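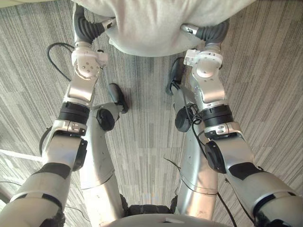
Progress report for the Zonach small grants program, December
Project: Nakance, a two-armed household robot built in our shared workshop
Prepared by Theresia Fankhauser

We have a robot that goes after pillows! The second grant payment let us finish the wiring on both arms, and I've spent most of my free evenings since then on grip. Gripping cloth is much harder than gripping a box (it folds, it slides, it sags in the middle), and I'm enjoying it more than any other part of the build so far.

Work done this period

We rewrote the slow-close routine for the grippers and logged 371 grasp attempts, 44 of them on the new settings. The leg covering was sewn again with more room at the top, so it no longer pulls when the hip turns.

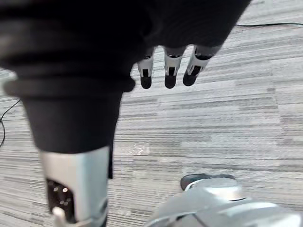
Leg covering and shin segment, with the fingers of one hand at upper right.

Next on the list is tidying a sofa: find a pillow, pick it up, set it back against the backrest. White pillows on cream upholstery are a tough test for the vision code, and blue ones are a lot easier.
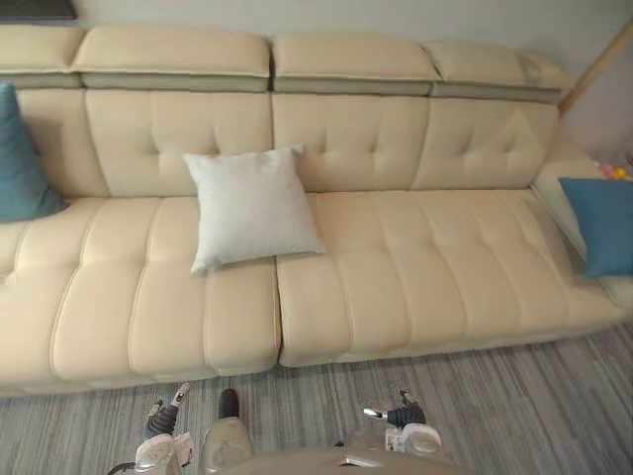
Elfriede Imhof wrote back on the last draft that she would like to see slow, boring repeats on one pillow before we move on to several, and she asked for a log of every drop. Both are now in the plan.

Money

We have spent 600 dollars on cable, fabric and spare screws. About 40 dollars is left, and I'd like to put it toward a second set of finger pads.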